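Workshop tips I believe, and a few I don't

I have had a bench in one garage or another for 18 years, and I've collected a lot of advice in that time. Most of it came from people selling something. What follows is what I still do after trying it both ways, plus some things I quit doing and never missed.

Magnetic parts trays. Fine for steel screws, useless for brass and for most stainless. I use muffin tins. If a job has more than one length of screw, each length gets its own cup, in the order it came out. Lihua Su, who had the bench next to mine at the old shared shop, pushed screws into a sheet of cardboard with the outline of the part drawn on it. I thought it was fussy. I do it now for anything I won't finish the same day.

Threadlocker on everything. No. People hear that screws work loose and they start gluing the whole world together. If it vibrates, a drop of the medium strength is plenty. If it doesn't vibrate, tighten it properly and leave it alone.

Hex keys. The ball end is for reaching in at an angle and running the screw down. Do the final tightening with the plain end. I've rounded out enough small socket heads to stop arguing about this one. And throw out worn keys! Grinding the tip back works maybe twice and then you're holding a very short key.

Slatted tops. I was told these were a waste of money next to a slab of MDF, and for woodworking I would still buy the slab. For small assembly I've come around. You can fasten things down through the grooves, and a spill doesn't soak in. The drawback is that little screws drop into those same grooves and roll. Lay a towel or a rubber mat over the part you aren't using.

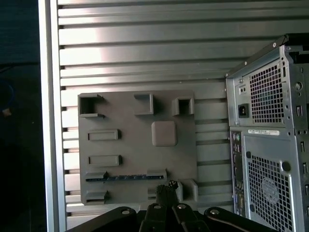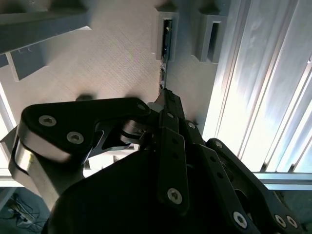
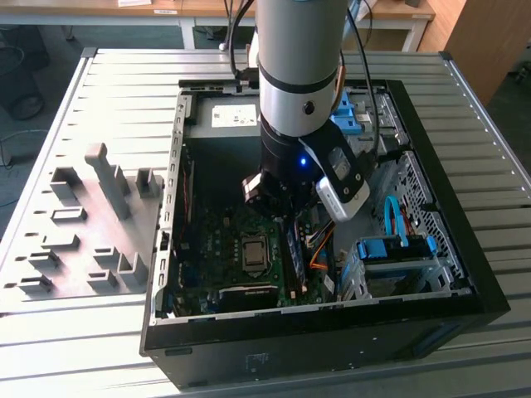 Small assembly work. In the last one, a desktop tower on its side with the side panel off.

Work with the case lying down. This applies to computers, radios, amplifiers and most things that come in a box. Standing up, every screw you drop heads for the one place you can't reach. Unplug it first, obviously.

Antistatic sprays, mats, slippers. I tried the Pleltero spray for one winter and could not tell you what it did apart from smell like oranges. Touch bare metal on the case before you touch a board, and don't wear a fleece in December.

Canned air. Costs too much and runs out fast. A soft paintbrush and a vacuum hose held a little way off will move most dust. Hold the fan blades still with a finger while you do it.

Shop lights. The Rinadero strip I bought says 2000 lumens on the box. Maybe so. One bright light straight overhead puts your own head's shadow on the work, whatever the number is. Two cheap lamps, one at each side, beat it easily.

Labeling. Masking tape and a pencil. I own a label maker and it needs batteries every time I pick it up.

WD-40 as a lubricant. It'll free a sticky hinge for a week or so. After that, use oil.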